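4 comments · 2 shares

Re: Bedico hand package, anyone using it for tabletop work?

On the Bondarchuk list someone wrote:

> We're looking at the Bedico two-hand package for our humanoid and
> would like to hear from people who have lived with it. Mostly small
> household objects, fruit, cups, drawer knobs. Is the Clerel control
> licence worth paying for, or does the stock software do the job?
> Also curious about cabling, as our base is already a mess.

We've been on the package since December, with the Clerel licence for most of that time. The task at the moment is an apple, a desk and a small white drawer unit.
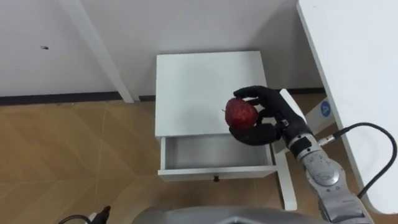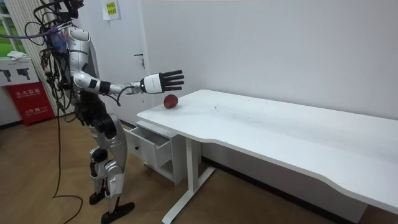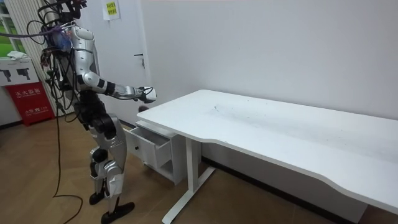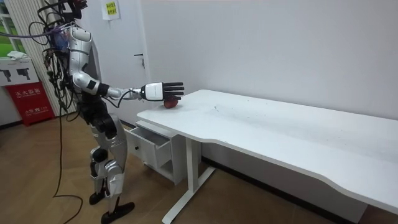 The licence is worth it if you do anything with round objects. Stock software gives you 27 preset grasps, and most are tuned for boxes and handles. Clerel lets you set each finger's closing order and save it. For the apple we settled on the grip in the first shot, thumb on one side and the four fingers over the top and around the other. The approach is palm down, fingers open, from just above the desk. It took 42 saved versions before I stopped fiddling. I haven't done enough with knobs to give you an opinion.

Cabling is the weak point. You can see what hangs off the shoulders on ours, plus the long one down to the floor. Bedico's wrist lead is too stiff and wants a loop left in it or the connector works loose. Kuvetti sells a softer replacement for $219 a pair. I'd budget for those from the start. They fit without any modification, but check the connector colour code before you order, as the older hands use a different pinout.

Support has been fair. Emails get answered in a day or two. A replacement finger module was $419 plus freight and arrived with the wrong screws.

I can send our saved grasp files off-list if they're any use. They need Clerel to open.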